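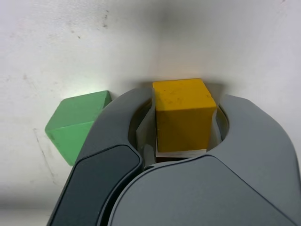 Arnent armoured vehicle weekend — your questions

Same things keep landing in the inbox so they're all here now. Read this first, then email if you're still stuck.

What is it exactly?

Two days of running armoured vehicles on the old training ground at Mondden. Tracked and wheeled, mostly 1950s to 1980s, a few older. Displays in the arena, static lines, a workshop tent, trade stalls, food.

When do gates open?

Nine for everyone with a weekend ticket, ten for day tickets. First arena slot is eleven. Last vehicle off the field by half four and we do mean off, the farm next door has stock to move.

Is there a Thursday opening this year?

Only for exhibitors and low-loaders. Public can't come in on the Thursday, sorry, even if you're camping. The lane is one vehicle wide and the transporters need all of it.

How many vehicles will there be?

90 booked in. Not all of them will run. Old gearboxes, old fuel pumps, you know how it goes. The running list goes on the board by the main gate each morning and gets changed in pen through the day.

Will there be a modern main battle tank?

No. We asked, we ask every year. Serving vehicles depend on what the regiment has going on and we found out too late last time to take it off the posters. So this year we're not promising one. If something turns up it turns up.

Can I ride in one?

Yes, in the tracked carriers. Rides are bought on the day from the hut behind the arena, cash or card. You can't book ahead. Queue is shortest before eleven and worst straight after the noon display.

Minimum age for rides is 5, and under 12s need an adult in the same vehicle. Closed shoes. No flip flops, no heels, no dogs. Expect mud.

Can I drive one?

Not at the show. Driving days are run separately at the Lomora site in spring and autumn, different insurance, different form. Full licence needed. Dates go up when the ground dries out enough to say.

Do the guns fire?

Blanks only, and only in the arena. All the barrels on the static line are deactivated or plugged. Blank firing is announced on the tannoy a minute or so before. It is LOUD. Bring ear defenders for small children, we sell foam plugs at the info tent but they don't fit little ears well.

My dog hates bangs. Where's quiet?

Far end of the car park is the best we can do. Would leave the dog at home tbh.

Is the ground OK for wheelchairs and pushchairs?

Partly. Concrete road from the blue badge parking to the arena and along the first static line. After that it's grass and ruts. If it's rained, the second line is hard going for anyone. There's a raised viewing bank with a ramp on the arena's east side, wheelchair users and one companion each.

Where do I park?

Follow the yellow signs, not the sat nav. The sat nav takes you to the back gate, which is locked, and then you're reversing down a hill with a queue behind you. Parking is included in the ticket.

Can I camp?

Yes, if you've bought a pitch. There are 184 and they do sell out. No pitches sold at the gate. Water taps and loos, showers by the old guardroom, no electric hook up. Generators off at ten.

What about model clubs?

Hangar two, both days. Tables are free to clubs but you have to ask for one by the end of February. Radio controlled stuff has its own ring outside, please don't run it between the stands, someone's ankle got it last year.

Can I bring my own vehicle?

Maybe. Fill in the exhibitor form. We need weight, width over tracks, proof of insurance and a photo of it as it is now. Not as it's going to be when its finished. Anything over the bridge limit has to come in by the north road, so tell us early.

Can I fly a drone?

No.

Where does the money go?

Ground hire, fuel, insurance and then whatever's left to the restoration fund. Last year that was £3,382, which went on track pads and a radiator for Kim, our recovery vehicle. She's running again and will be towing in the arena both days, starter motor allowing.

What if it rains?

We carry on. Tanks don't mind. If the car park floods we may close to day visitors, and that would go on the front page of this site by seven in the morning. Tickets can be moved to the other day or to next year — no cash refunds unless we cancel the whole thing.

I lost something last year, have you got it?

Possibly. There's a box. Mostly hats and one childs welly. Email with a description.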